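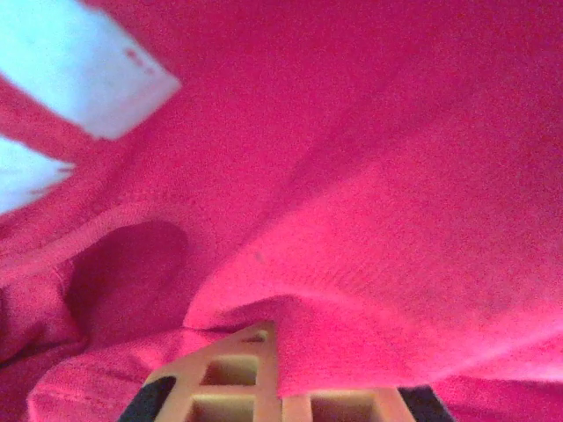 Teaching an Arm to Pick Up Laundry: Final Report

The Lunura club had one goal for the spring: get our arm to pick up a piece of clothing and put it down somewhere else. Humans manage this by age two. We had a whole term, a rulebook from the Brorwood Challenge and a great deal of confidence, most of it mine.

The wrist camera is the only one the rules allow. It sits behind the fingers and sees whatever they are about to touch, so with a shirt it mostly sees shirt. Up close, pink knit is pink in every direction, and our edge finder would pick a fold, a hem or a shadow with equal enthusiasm. We logged 148 grasp attempts. The fingers came away holding cloth in 71 of them. In 35 of those they held on to it all the way to the bin.

The fingers are an open lattice with dark pads on the outside. Our first set was solid and heavier, and the wrist motor complained. We kept the lattice. 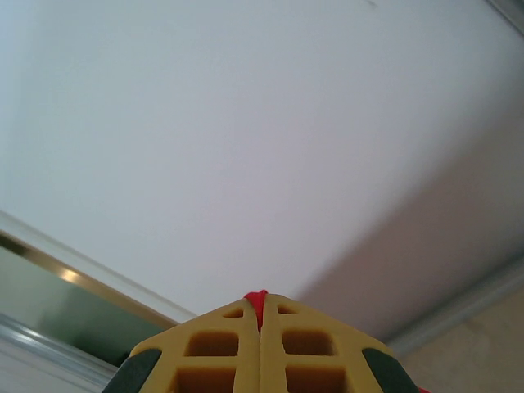 Calibration

Before each run the fingers close and the arm points up, with plain ceiling behind them. The software compares the fingertips with where it thinks they should be. It takes 15 seconds. We skipped it for two weeks to save time and then spent a third week finding out why every grasp landed to the left.

The ceiling has edges and a strip of gold trim, which the first version of the code considered a very promising hem. We now mask everything outside the finger area.

Red

The worst case is a view that is red from one side to the other. There are no seams and no edges, only a brighter patch near the middle that fades toward the corners. The program, asked to rate its own certainty on views like this, gave high marks. We added a rule: if there is no edge, back up and look again. It is four lines long and it is the best thing we wrote. 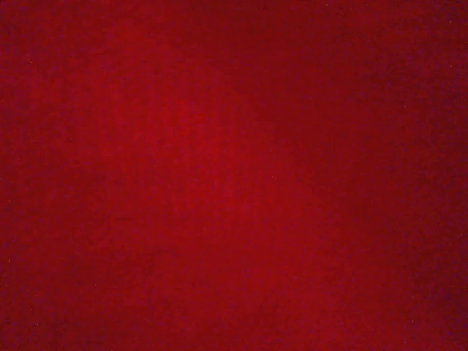
Gleice Miranda

I wrote the grasp code, so complaints can come to me. Next term I want to try the Gendness depth sensor, if the rules change, and socks, if they don't. The log files are on the club drive in the folder named Barbosa. Please don't rename it, the scripts will stop working.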